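Why I stopped chasing the pension top-up

22 April 2021

I have a confession to make, and my sister has already had a good shout at me about it, so be gentle. For years I was one of those people who told everybody at every party to put more into their pension. Any spare money, bonus, birthday cheque from an aunt - in it went. I had a spreadsheet and I was a bit smug about the spreadsheet.

I've changed my mind. Pensions are still a very good thing and I still pay into mine every month. What I've gone off is the idea that every spare pound should go there first, before you've got a single penny you can reach on a wet Tuesday when the boiler packs up.
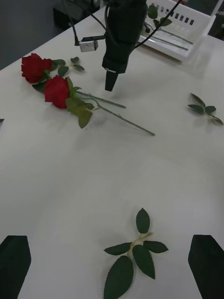
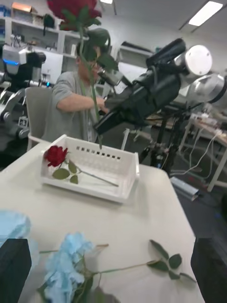 Should you put extra money into your pension before you have any savings you can get at?

I'd build up the savings first, as long as you're already paying in enough to get everything your employer will match. Once there's a decent cushion in an ordinary account, go back to topping up the pension as much as you like.

So that's my view, and now I'll bore you with how I got there.

When I worked at Nyberg (the flooring people, not glamorous, lovely canteen) the pension was run through a firm called Birix, and they had a very jolly website with a slider on it. You dragged the slider to the right and your retirement got bigger. I loved that slider! I dragged it until my take-home pay had £219 a month less in it than it needed to, and I went to bed feeling like a grown-up.

Then in December the car failed its MOT, the washing machine went in the same week, and I had £100 in the bank to meet both of them. There was a five-figure sum with my name on it at Birix and I couldn't touch any of it, quite rightly, because I was decades too young. It all went on a credit card. I won't tell you the interest rate, but I was still paying off that washing machine the following autumn.

Now the usual reply is that the tax relief makes up for it. And yes, the tax relief is lovely, I'm not daft. But you have to put it next to what the card is costing you, and next to the plain misery of being skint while you're well off on paper. Nobody I've argued with about this has ever put the misery in their sums. I think it belongs there. I was snapping at people over the price of cheese.

My friend Xiaoyan Xie disagrees with me completely, and she's far better at maths than I am, so you should hear her side. She says that if you leave money where you can reach it, you'll reach it. A savings account, to her, is a holiday that hasn't been booked yet. She likes a pension precisely for being locked, and she reckons that people like me would have spent the lot on sofas. There's something in that. I did buy a sofa.

But I'd answer that a locked box only helps if you've got something outside the box as well. You can keep your cushion somewhere slightly annoying. Mine is with Furkico, who make me wait 3 days to get anything out, and that's been just enough to kill off most of my bad ideas (the hot tub, the second sofa). The boiler man will wait 3 days for his money if you ask him nicely. He won't wait until you're fifty-seven.

The bit that really gets me cross is the advice itself. Almost everything written about pensions assumes a tidy sort of person whose life goes along in a straight line, with the same wage going up a little each year and no bumps in the road. I picked up a guide from Tradside last month, all forty-odd glossy pages of it, and emergency savings got one paragraph, near the back, under a heading about "other considerations". Other! For most people I know it's the main one.

What do I do now? I pay in what my employer matches and a whisker more. Everything else went to Furkico until I had enough for a few months of rent and food, and when it got there I did a small dance in the kitchen. The slider has started creeping to the right again, and this month's extra was £406, the most I've managed in one go since the Nyberg days. It felt much nicer this time, knowing the car could fall to bits tomorrow and I'd only be annoyed.

Xiaoyan still thinks I'm wrong, by the way. We're having lunch on Saturday and she's bringing a graph.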